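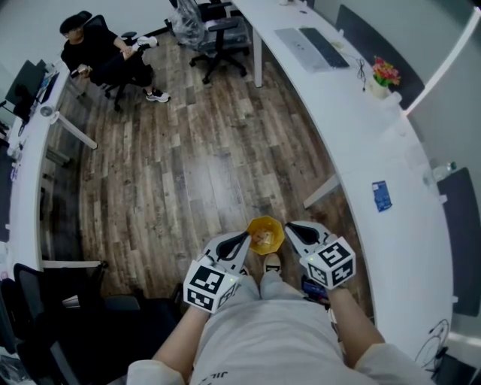

Two hand-held grippers and a small yellow cup, over the floor between the desks.

How to Test Whether a Gripper Can Do an Office Chore

Machines that tidy a room are not ready to buy yet. You can still find out which chores a two-finger gripper could manage by working the grippers by hand first. If a person can't do the job with them, a robot won't either.

Step 1. Pick one chore with a clear end. "Move the cup from the floor to the desk" is good. "Clean the office" is too wide.

Step 2. Leave the room as it is. Chairs, cables and flower pots should stay where people keep them.

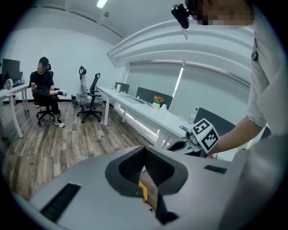 Step 3. Do the chore slowly, using only the grippers. Start again if you help with a finger or a foot. At Tarnitz we logged 572 tries between January and May 2023, and 489 counted as clean.

Step 4. Write down every miss and sort them by cause. Ours were mostly bad grips on thin rims. Full cups were worse than empty ones.

Step 5. Change one thing and repeat. Softer finger pads gave us more than any change in speed.

Expect cups and small boxes to go well. Cables, plastic bags and cloth still need a person. Allow 64 tries per chore before you decide.
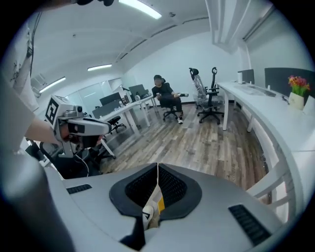 Gripper and marker close up, with the long curved desk on the right.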